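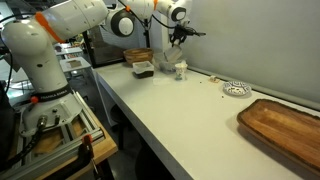 Crumbs on a white table: wipe or brush?

gikcombe_lou
Morning all. We swapped the old pine table for a long white one in March and I swear I spend half my life chasing crumbs off it. There are two dark ones near the small plate as I type and they're all I can look at! Do you wipe after every snack or save it up?

MeriemTawfik
Dry brush first, always. A damp cloth just smears the dark bits about. And get the paper bag and cup in the bin before you start, you'll only be lifting them up again.

ngofan54
Disagree with Meriem, sorry. Brushing sends it all on the floor and then you've got two jobs. Damp cloth, fold it over the crumbs, done.

MeriemTawfik
You cup your other hand at the edge! Been doing it 20 years.

clamico
I'd move that round woven bowl off the back as well, they're a devil for collecting bits in the weave. Mine gets turned upside down over the sink and tapped.

gikcombe_lou
The bowl stays, I love it against the wall. Will try the brush tonight though. Does it matter if the bristles are stiff?

ngofan54
Soft ones, or you'll scratch it. Still say cloth.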